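Ticket: Zakero household helpdesk, shared tables
Subject: White tiger box trips everything, or possibly everything trips the tiger box
Opened: 2026-06-15
Priority: Medium (was High until the kettle came back)
Status: Open, monitoring

Summary
Sockets on the marble table went dead at teatime. So did the kettle, the fridge and the radio, which share the circuit with it and had done nothing wrong. The breaker reset first time and held for 7 minutes, long enough for everyone to sit down again.

What was on the circuit
Two power strips, the white square thing with the tiger on its lid, an assortment of chargers, and the kettle. The kettle is rated at 2000 watts and takes the view that rules are for toasters.

Entry 1
Switched off at the wall and pulled everything. Reset the breaker. It held. Put the kettle back alone and made tea, in the interests of science. It held through that as well.

Entry 2
Looked for the manual for the tiger box. Found the manual for a Drurura dehumidifier we gave away, two manuals for the same Tulden lamp, and a warranty card for something called an Aoki, which none of us remembers owning. No tiger.

Entry 3
Added the strips back one at a time with nothing plugged into them. First strip fine. Second strip fine. Both together, fine. At this point I was asked whether I had tried turning it off and on again. I had. It is the only thing I had tried.

Entry 4
Put the small chargers in, one every few minutes. No trip. One of them ticks very faintly when it's in a socket and stops when it's out, so it has been labelled TICKS and put in the drawer until someone can be bothered to test it properly. It is not one of the ones on the table.

Entry 5
Reply from the other end of the house: "Is it the extension lead behind the bookcase?" I did not know there was an extension lead behind the bookcase. There is. It feeds the strips, and also a second lead, which feeds a third lead, which feeds nothing and has been left on since October. Removed the second and third. Please do not put them back because they "might come in useful".

Entry 6
With the daisy chain gone, ran the lot for 82 minutes, kettle included, boiled twice. No trip. Ran it again after supper for 84 minutes with the tiger box plugged in. It tripped as I was writing "no trip" in this log.

Entry 7
Tiger box on its own at a different socket, on the upstairs circuit. No trip. Back downstairs with the kettle off, no trip. Downstairs with the kettle on, nothing for a while, then dark. The box may be innocent and merely the last guest through the door. I'd still like its rating, and I can't read the gold lettering on the lid. If anyone reads Chinese calligraphy, kindly say whether it gives a wattage. I suspect it is more along the lines of good fortune.

State of the table:
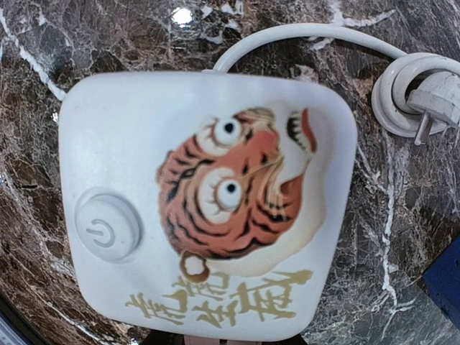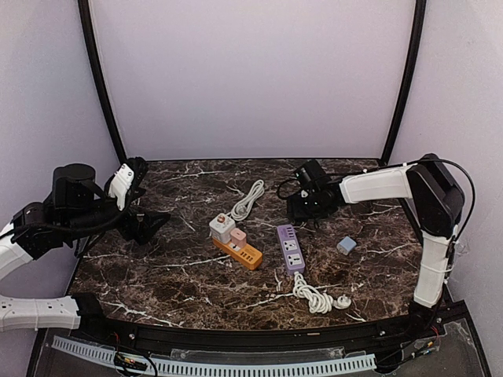
Entry 8
Reply: "Could we just move the kettle?" Yes. We could have done that at Entry 1. The kettle now lives on the far worktop, which is a separate circuit according to the sticker in the breaker cupboard. The sticker also says we have an immersion heater in the cellar, and we have no cellar, so I checked by switching the breaker off and listening for complaints. The complaints came from the right direction.

Entry 9
Full load again with the kettle in its new home. Still up at bedtime. Everything on the table was unplugged overnight and the breaker was on in the morning, which proves very little but was nice to see.

To do
Electrician to look at the breaker itself. It is the old sort and may be giving up below what it says on the front.
Replace the lead behind the bookcase with something shorter. It is currently going the scenic route.
Test TICKS, or throw it out. Not back in the general charger box, please, where it will be found by a visitor.
Correct the sticker in the cupboard.
Find out what the Aoki was.

Workaround until closed
Kettle on the far worktop only. Nothing plugged into a strip that is plugged into another strip. If it trips, switch off at the wall before resetting, and write down what was running, including hairdryers. There were two hairdryers left out of the first report and I would rather hear about them now than from the electrician.

Leaving this open until he has been. Next update when I have a date from him.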